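January, workshop notebook, bench by the window

Picked up the pouring trials again this morning, after Reet Grigaitė pointed out (kindly, as always) that my last notes on the Foltuvach bottles said "pours fine" and nothing else. So I am trying to be a better record keeper. Plan for today was 300 ml of plain tap water per fill, 6 fills, all by hand from a cup with no spout and no funnel, the way a person would do it at their own kitchen sink.

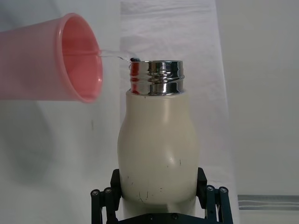
Narrow necks are still the thing I keep coming back to. Yu-na thinks we should widen the opening and be done with it, and she may be right, but I do like the look of that threaded metal neck on the round cream body – it makes me think of old milk bottles. With the pink cup tipped nearly on its side the stream comes off the rim in a thin arc and spreads a bit before it gets to the mouth, and there are droplets splashing at the left of the opening. I want to try a slower tilt next, and maybe start with the cup less full. The scuffs low on the front of the bottle bother me more than the splashing, so I'll ask Grodstead what they suggest for a tougher finish.

Fills 5 and 6 after lunch. Yu-na has the good towels. Still need to order 4 spare caps, and the kettle shelf wants wiping down.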